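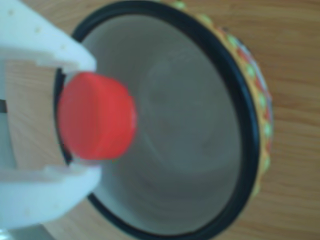 Red bottle cap over the bowl.

Valis Saga readers' board: House Linau theories
Started by Thanakorn Petchrat
Friday, August 6, 2021

tpetchrat
Finished my reread of book 3 last night and I'm buzzing. I'm now convinced House Linau is the same family as the salt traders in the Nilsuwan prologue. Same grey heron on the banner, same habit of naming the second kid after a river, and both lots bury their dead facing the sea! I read straight past it the first time because the prologue never gives a surname.

mossy_jikgate
Love the heron catch, but I don't buy the rest. Everyone on that coast buries facing the sea. The Jikgate garrison does it in chapter 14 and they're from all over the place.

tpetchrat
Fair call on the garrison. The river names though? Who else does that?

JaruwanW
The Valis cousins do, sort of. One of them is called after a lake (does a lake count?). I'm with you on the main idea, though. Go back to the bit where old Lady Linau won't eat off the silver at the treaty supper. The prologue says the traders swore off silver after the harbour burned. I got goosebumps when I put those together, it's such a small moment and she never explains it.

mossy_jikgate
She won't eat off the silver because she thinks she's being poisoned. It says so on the next page.

JaruwanW
Her nephew says so on the next page. Her nephew is wrong about everything, including his own horse.

capt_underhill
Timeline problem for you all. The prologue is set 100 years before the siege, and the Linaus already have their keep by then according to the map notes in the hardcover. Hard to be landless traders and own a castle.

tpetchrat
Ooh, I only have the paperback. Are those the notes at the back or the ones on the fold-out?

capt_underhill
Fold-out. The paperback dropped it, and it's a shame because the colours are gorgeous.

JaruwanW
Could be two branches? One inland with the keep, one still on the boats. Book 4 mentions "the wet Linaus" as an insult and I've never known what to do with it.

mossy_jikgate
OK, the wet Linaus is pretty good. Still a no from me on the silver. Rereading the supper chapter tonight.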